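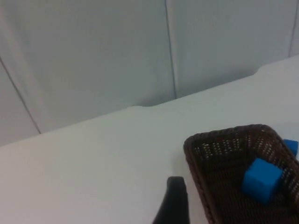
Chapter 5
Sorting, Storing, and Putting Away

In this chapter you will learn to:
choose a container that suits what goes in it
set up a clear surface for sorting
mark blocks and other small items so they can be returned to the right set
tell a woven basket from a molded one by its construction

Key terms: tray, rim, weaver, stake, set, home place

Small items cause most of the clutter in a playroom or classroom. A shelf of books stays readable even when the books are out of order. A pile of loose blocks does not. The usual answer is a container for each set, kept in one spot that everyone knows. In this book we call that spot the home place.

5.1 Starting with a clear surface

Sorting goes faster on a bare table than on a floor. Wipe the table first, then bring over one set at a time. A light-colored top is the better choice because small parts show up against it. Put the container within reach of the hand you use most, and leave the rest of the table open.

Blocks of a single color are the easiest group to begin with. Take out anything that does not belong before you put the blocks away. If a block has writing or scribbles on it, decide now whether the marks mean something.

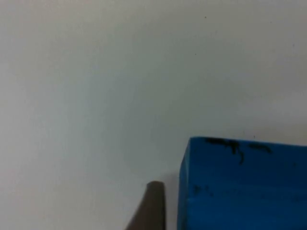

Some marks are put there on purpose. At the Parnell Center, each set gets a short code in permanent marker, and the code is repeated on the shelf. Other marks are just wear. Ink on a smooth block can rub away with handling, so check the codes every November and write over any that are hard to read. The Center keeps 300 blocks in use this way and needs only 2 markers a year.

5.2 Choosing the container

Low trays suit items that are picked out one by one. Tall baskets suit soft goods and things that can be dropped in. Woven containers let air through and weigh little, but very small parts can slip into the gaps.
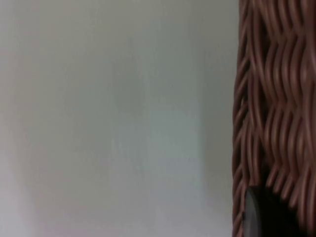

A woven basket is built from two groups of strands. The stakes run up the side and the weavers run across them. In many baskets the stakes stay straight and the weavers do the bending. It can also go the other way — the upright strands curve back and forth over the horizontal ones, and the side shows row on row of ripples, with a wavy outline where it stands against a pale wall. Dust collects in the recesses of a surface like that, so clean it with a soft dry brush.

Section 5.3 compares woven, molded, and folded containers. Before you read it, find 3 containers at home and write down what each one holds.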